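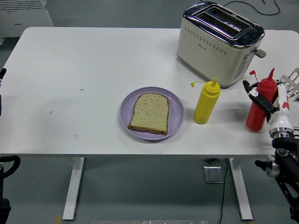

A slice of bread on a purple plate, with a yellow squeeze bottle beside it.

Good news if you've been putting off a trade show booth because of the graphics bill! Lovorska has finally added single-panel reprints to its Mavus pop-up display, so you can swap one damaged panel and keep the rest. I've been bugging them for this since October, when a hand truck went straight through the left end of mine (my own fault, I was steering).

I talked to Jolán Bárány in their print shop, and she told me replacements ship in 5 working days once you approve the proof. Send the order number from your original set so they can pull your old color settings – otherwise the new panel may not match its neighbors. Magnetic strips are included, hanging clips are not, and I'd order 2 spare clips while you're at it.

The catch is that only the curved frames are covered for now. Straight ones come later, and Jolán wouldn't give me a date. My order went in this morning, proof number 3742, and I'm still arguing with myself over matte or gloss.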